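About Varstead Rail Recovery

Last updated: June

Varstead Rail Recovery puts derailed and damaged rolling stock back on the track. We work for freight operators, short lines, port railways and industrial sidings across the Prairies and northern Ontario. Our main yard and office are in Varstead, with a smaller depot at Kekier.

The company was started by Libor Halás, who had been a carman and later a wreck foreman. He began with a second-hand side boom, a flat deck trailer and a contract to look after the grain sidings west of town. Most of the early calls were for a single hopper car with one truck on the ground. Those are still the most common calls we get, and we still take them.

Libor retired from field work but remains a director and comes in to look over the larger lift plans. The general manager is Chukwuemeka Obi, a mechanical engineer who joined us from a locomotive repair shop. He is responsible for operations, safety and training.

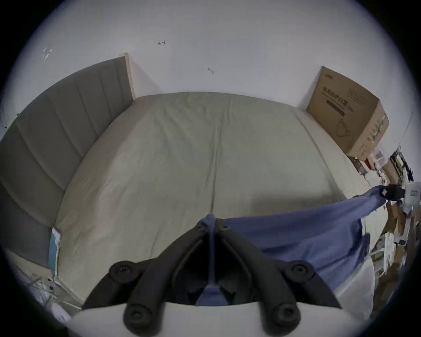
We have 70 employees. The largest group is the field crew: foremen, riggers, equipment operators and carmen. The rest work in the shop, in dispatch, in estimating and in the office. Field crews work a rotation so that each one has set time at home between on-call periods. When a crew has been out overnight, the next crew on the list takes the following call, even if the first one is closer.

What we do

Rerailing is the biggest part of the work. Depending on the ground and the load, we use side booms, hydraulic jacks or rerailing frogs. A loaded tank car on a soft embankment is a different job from an empty flat car in a paved yard, and the foreman on site decides on the method after walking it. If the car is carrying dangerous goods, we do not begin lifting until the operator's emergency response people have released the site to us.

We also do load transfers, temporary track panels, wheelset changes in the field and removal of cars that will not roll again. Cars that can be repaired are moved to our shop or to the owner's. Cars that can't are cut up where they lie, and the scrap is weighed and reported to the owner.

We do not investigate causes. That belongs to the railway and to the regulator. We photograph and tag components when we're asked to, keep them under cover at the yard and hand them over against a signature. Our crews are told not to offer opinions about cause to reporters, landowners or anybody else at the site.

Our equipment

The fleet is kept at the two locations. Heavy side booms stay at Varstead, where the loading ramp is. Kekier has a hi-rail truck, a jacking set and enough timber for a small job. We also run a road-rail crane that the crews call the Sokol, after the badge its last owner left on the cab door. It was rebuilt in our shop over two winters and is used mainly in yards where there is no room to bring a side boom alongside.

Wire rope, chain and slings are inspected before and after each job, and the tags are checked again at the yard. Anything in doubt is taken out of service.

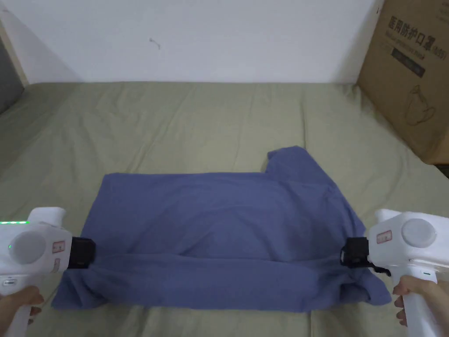

Dispatch is staffed at all hours. The dispatcher will ask for the subdivision and mileage, the number and type of cars, what they are carrying, and how the site can be reached by road. It helps to know whether the main line is blocked and whether there are overhead wires. If you don't have all of that, call anyway and we will start a crew moving while you find out the rest.

Training

New field employees spend 10 weeks at the yard before going out on call. We keep 3 retired box cars on a length of practice track behind the shop and put them on the ground on purpose. Short courses for customers' own staff are run by our training arm, Urska, in spring and fall. They cover basic rerailing with frogs, site protection and when to stop and call for help. Course dates are available from the office.

Working with us

We hire most years before winter. Experience on a railway is useful but not required for rigger positions. A clean driver's licence is required for all field jobs, and applicants must be willing to travel at short notice.

Varstead Rail Recovery, 458 Elevator Road, Varstead | Contact dispatch or office | Copyright Varstead Rail Recovery. All rights reserved. | Back to top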